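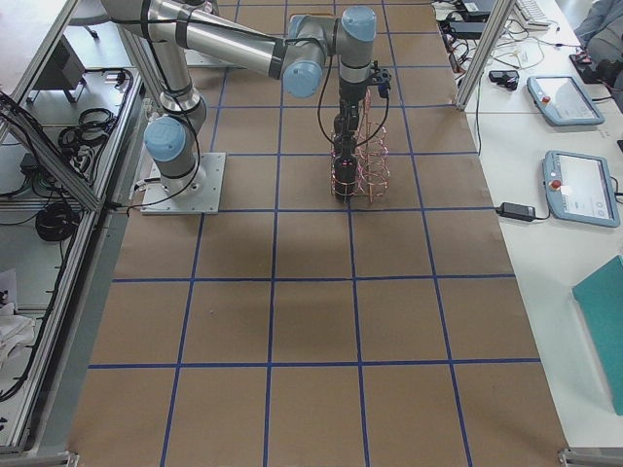

Grid-cell holdout for a single arm: how we run it

Posted 16 February 2024

Quick writeup, people keep asking how we do the position generalization tests and I keep typing the same email. So. Kraft paper, blue tape, one arm, a lot of patience. No special software beyond what you've already got.

The short version: tape the work surface into cells, collect demos in some of the cells, never in the others, then test in both and compare. The gap between the two numbers is the thing you care about. Everything below is about not fooling yourself while you get it.

What you need

Arm with a gripper, bolted down properly. Ours is on a square metal plate.
Brown kraft paper, the wide roll
Painter's tape, blue
A fixed camera that stays put for the whole study
Teach pendant, or whatever you use to jog and stop
One object, ideally a fiddly one. A wire rack is good: open, shiny, hard on depth sensors
A spreadsheet

Step 1. Paper down first

Roll the paper out over the whole reachable area and past it. Pull it flat, tape the edges, leave it overnight if you can. It relaxes and you'll have to pull it again in the morning. Cut around the base plate, don't slide paper under it. Paper under a plate = a plate that isn't quite level.

Why paper at all? Matte, cheap, same colour everywhere. A bare table throws glare into the camera and the policy will happily learn the glare. Ours did, in the first Chiba run. Threw that whole set out.

Step 2. Tape the grid

Mark the edges with a ruler, then run the tape. Long lines first, cross lines second. Cells should be a bit bigger than the object footprint so it can sit anywhere inside one without touching tape.

Measure on the paper, not on the screen. The camera looks in at an angle so the lines pinch together toward the far side and the near cells look bigger. They're not. Had someone "fix" this once by re-taping to look square in the camera view. Took an afternoon to undo.

Give every cell a label in the spreadsheet. Don't write labels on the paper. The policy can see them.

Step 3. Check reach before you collect anything

Jog the gripper to the centre of each cell, pointing straight down, at grasp height. Then to the corners. Note any cell where the wrist flips or the elbow goes somewhere ugly. Cross those off now. If you leave them in, they'll fail for kinematic reasons and you'll spend a week blaming the network.

We ended up with 35 usable cells on the big table. Yours will differ.

Also watch the cables while you do this. Full sweep, slow speed, hand on the stop. Cable on the wrist should have slack at both extremes and not drag over the paper.

Step 4. Pick the holdout cells

This is the bit people get wrong. Two kinds of held-out cell and you want both:

Interior: surrounded by training cells on all sides. Tests interpolation.
Edge: out at the boundary, training cells on one side only. Tests extrapolation.

Report them separately. Always. Lump them together and the average tells you nothing. A method can be fine on interior and hopeless on edge, and most are.

We hold out 5 of each kind. Picked by random draw, written down before the first demo, not changed afterward. If you draw a set and it looks "unfair", tough, keep it. Redrawing till you like it is just cheating with extra steps.

Step 5. Collect

One demo per reset. Place object in the cell, random spot, random rotation, run the demo, save, reset. Shuffle the cell order. If you go row by row then the afternoon light ends up correlated with the near rows and you've built a sundial.

For the Hotdale set we collected 574 demos this way, training cells only. Spread evenly, give or take. Don't need that many for a first try, but don't go so thin that some cells have one demo.

Things to keep the same all the way through:
- camera position (mark the mount with tape, check it every morning)
- gripper fingers
- start pose
- speed setting

Things to let vary:
- object pose inside the cell
- time of day
- who's driving the arm

Keep your sleeves and hands out of the camera's way at the start of each episode. Trim the front of the recording if you have to.

A tall open object has its own problems. The gripper comes down over the top and partly hides it, so the last stretch of approach is close to blind. Make sure your demos slow down there. Fast confident demos look great and train terribly.

And bend-prone stuff like wire changes shape as you handle it. Compare it to a reference outline at the start of each session. If it's drifted, nudge it back or swap it. Log the swap.

Step 6. Train

Not going into this. Use your usual. Only rule, no crops or shifts in augmentation that would effectively fill in the held-out cells, unless that's what you're studying. Image shifts especially. If you do use them, say so in the writeup and run it once without.

Step 7. Test

Same number of trials per cell, training and held-out. Order shuffled, and whoever places the object shouldn't know which kind of cell it is. Easy enough: print the list of labels with no other columns.

Score it like this:

0 = missed or knocked it
1 = touched, got a partial grip, dropped
2 = lifted clear of the paper and held

Write the score before anybody talks about it. A stop press counts as 0, no matter how promising it was looking.

Step 8. Read the result

Three numbers. Training cells, interior holdout, edge holdout. Then make a little heat map, one square per cell, laid out like the table. The heat map is worth more than the averages. You'll see things like one whole column being bad, which is never the network, it's usually the camera or a lifted edge of tape.

What we saw, for what it's worth: interior holdout came in a bit under the training cells with the Litero policy, close enough that I wouldn't argue over it. Edge dropped off hard. Mostly the gripper pulled up short, toward the nearest cell it had seen in training. Jesonico did worse on training cells but fell off less at the edge. Don't read too much into it, one object, one table. We're redoing both in July with a second object and I'll update the page then.

Problems we've hit

Tape lifting. Corners curl where the gripper brushes them. Replace the strip, same line, before the next trial. Not after lunch.

Paper scuffs. Popular cells get worn and the policy can pick up on it. Swap the paper between collection and testing, or scuff evenly I guess. We swap. Then re-tape from the same marks.

Shadows. The arm throws its own shadow on the paper, and it moves with the arm. Soft overhead light helps. Don't try to get rid of it completely, just keep the lights the same for collection and test.

Grid as a crutch. Fair question, is the policy just using the tape lines to find its place? Maybe! Lay down a fresh sheet with no tape, mark cell centres with tiny pencil dots, rerun a handful of trials. If the scores collapse, yes it was. Ours dipped slightly. Should of done this check in the very first study and didn't.

Two pendants, one arm. If you've got more than one pendant on the bench, put a label on the live one. Check the stop works before each session, from the pendant you're really going to be holding.

Spreadsheet template is on the lab share, ask for access. Columns are cell, trial, rotation, score, operator, notes. Please fill in the notes, even if it's just "weird noise".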